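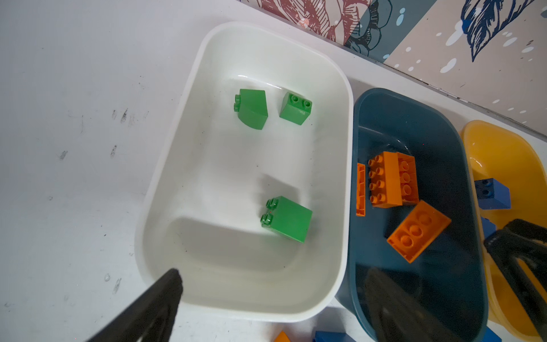

Bloques verdes en un cubo blanco.

Ordenar por colores: un mes de prueba y bastantes dudas

En el número de abril prometí probar en casa el método Oei, ese que recomienda guardar los juguetes por colores y dejar a la vista solo una parte. Me lo habían recomendado ya tantas lectoras que me pareció feo seguir diciendo que no sin haberlo intentado. He cumplido el mes entero y sigo sin estar convencida, aunque algo he sacado en limpio.

La teoría, resumida: el niño se abruma ante el exceso, el color le sirve de guía y, si cada cosa tiene su sitio, acabará recogiendo solo. El manual dedica 171 páginas a desarrollar esto. Yo creo que con 15 habría bastado, y me sobrarían unas cuantas. Hay un capítulo entero sobre la serenidad del blanco que leí dos veces por si se me escapaba algo. No se me escapaba nada.

Lo primero que pide es vaciarlo todo en el suelo y contarlo. Conté 222 piezas entre bloques, animales, cochecitos y objetos sin identificar, y terminé a las once de la noche con la espalda hecha polvo. El libro asegura que contar «genera conciencia». A mí me generó un dolor de riñones y la sospecha de que mi cuñada trae más cosas de las que confiesa.

Luego viene el reparto. Y aquí tengo mi principal objeción: los niños no juegan por colores. Mi hija pequeña quiere hacer una granja y para eso necesita el tejado rojo, la vaca, dos puertas y algo que haga de hierba. Con el método hay que sacar cuatro recipientes para montar una granja, y después hay que devolverlo todo a los cuatro. Antes sacaba uno. ¿Dónde está la ganancia? Queda muy bonito en la estantería, eso no lo discuto, pero la estantería la miro yo.

Le planteé la duda a Rattana Yensuk, que lleva años en una ludoteca y me contesta los correos con más paciencia de la que merezco. Su respuesta: «El color funciona para los adultos que recogen. Para los críos suele ir mejor agrupar por lo que se hace con las cosas: construir, rodar, disfrazarse». También me avisó de que la rotación, lo de esconder una parte y sacarla más adelante, sí le parece útil, siempre que la despensa de juguetes no quede a la altura de un niño de cinco años con una silla.

La rotación la cambié cada 21 días, como manda el libro, así que solo he visto un cambio. Lo que volvió del armario tuvo éxito una tarde. No sé si eso demuestra algo — con una caja de cartón vacía también tenemos tardes muy buenas.

Queda el asunto del dinero. El manual insiste en que no hace falta comprar nada y a continuación recomienda los organizadores Stellum y las etiquetas Mollik. No he comprado ninguno de los dos. Cualquier recipiente lavable y sin tapa me ha dado el mismo resultado, y las etiquetas en una casa donde la mitad de los habitantes no lee me parecen optimistas.

Qué me quedo: menos cosas a mano, recipientes bajos y sin tapa, y recoger antes de cenar en lugar de después. Lo de los colores lo dejo para quien tenga tiempo. Para el próximo número me habéis pedido que mire las alfombras-saco de Fustby, las que se cierran tirando de una cuerda. Las miraré, pero no prometo entusiasmo.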